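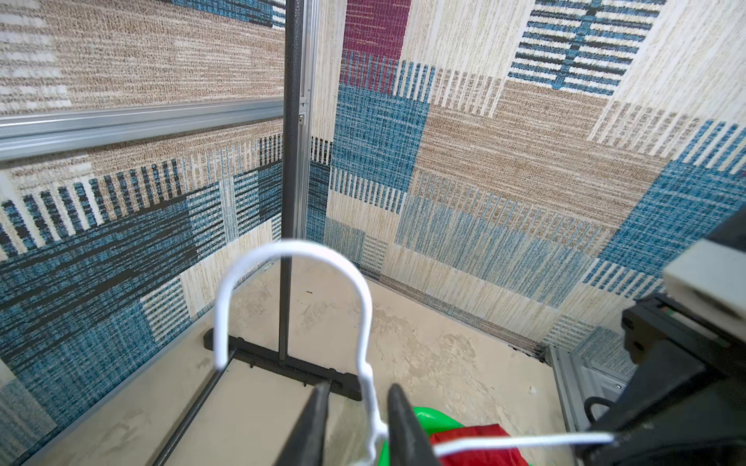

Coated wire hangers and satin – slipping, marking, bar sag
Forum: Garment Care and Storage > Hanging and Racks
28 replies, showing selected posts
1,784 views

tellery
I manage the costume store for a dance school and I'm replacing the hangers on one rail. Most of the stock is satin: sashes, sleeveless tops, a few slip dresses. The hangers now in use are the white plastic-coated wire type with a plain hook and a straight lower bar. Two problems. Tops slide off the shoulders when the rail is moved, and sashes folded over the bar end up on the floor of the cupboard. Has anyone compared flocked, coated wire and molded plastic on the same garments? Rail space is limited, so thickness matters.
Tayla Ellery

Hikus
Coating is the issue. Glossy PVC against satin has very little grip. Flocked hangers fix the slipping but they shed on light colors for the first month or so. Wipe them down with a damp cloth before use and let them dry fully.

torkgate_rail
Disagree on flocked for satin. They hold well, but pulling a fitted top off one drags the fabric at the shoulder seam. On acetate satin I have seen a dull patch after one season. Coated wire is fine if you add grip where you need it. A short length of silicone strip on each shoulder costs very little and doesn't change the thickness.

tellery
Does the strip leave residue? Some of these go into the cupboard in June and stay there until March.

torkgate_rail
The adhesive side faces the hanger. I have had no transfer to fabric. Avoid the foam strips, they go tacky in a warm room.

ashdonn
For sashes, stop using the bar. A sash folded once over a smooth bar is only balanced, and any knock will shift it. Roll them and put them in a shallow drawer, or use a clip hanger with padded jaws. Clips on bare satin will leave two marks that steam won't always remove, so put a scrap of cotton between the jaw and the fabric.

Hikus
Rolling takes the same space as a folded stack and you can't see what you have. I would keep them on the bar and secure each one with a loose loop of twill tape.

ashdonn
You can see what you have if the drawer is shallow. Tape loops are slow when ten children need a sash in the same two minutes.

Catia
Check the gauge of the wire as well. The thin dry-cleaner type bends at the neck under a lined dress, and once the neck is off center the whole garment hangs to one side – then it slides, and people blame the coating. Thicker coated wire keeps its shape. Also look at the cut end of the hook. If the plastic has split there, the bare metal will snag satin every time somebody reaches past it.

tellery
Checked this afternoon. Several hooks have split ends and I've thrown those out. The necks are mostly straight.

torkgate_rail
You can dip the ends in liquid tool-handle coating if you want to save them. One coat, hang by the bar overnight.

Hikus
More labor than a new hanger is worth.

torkgate_rail
Depends how many you have.

Treloar
Moderator note: the thread on cedar blocks and moth traps has been split off. Please keep this one to hangers.

tellery
Current plan: keep the coated wire, silicone strip on the shoulders for tops, sashes rolled in the drawer under the rail. Slip dresses will hang by their ribbon loops. I ordered enough strip for 10 hangers as a trial and will post after the spring show.

ashdonn
Sew the ribbon loops into the side seam if they're only tacked to the lining. Tacked ones pull out.
Ashton Donnelly

Catia
Also turn all the hooks the same way on the rail. Mixed hooks tangle and you end up lifting off three garments to get one.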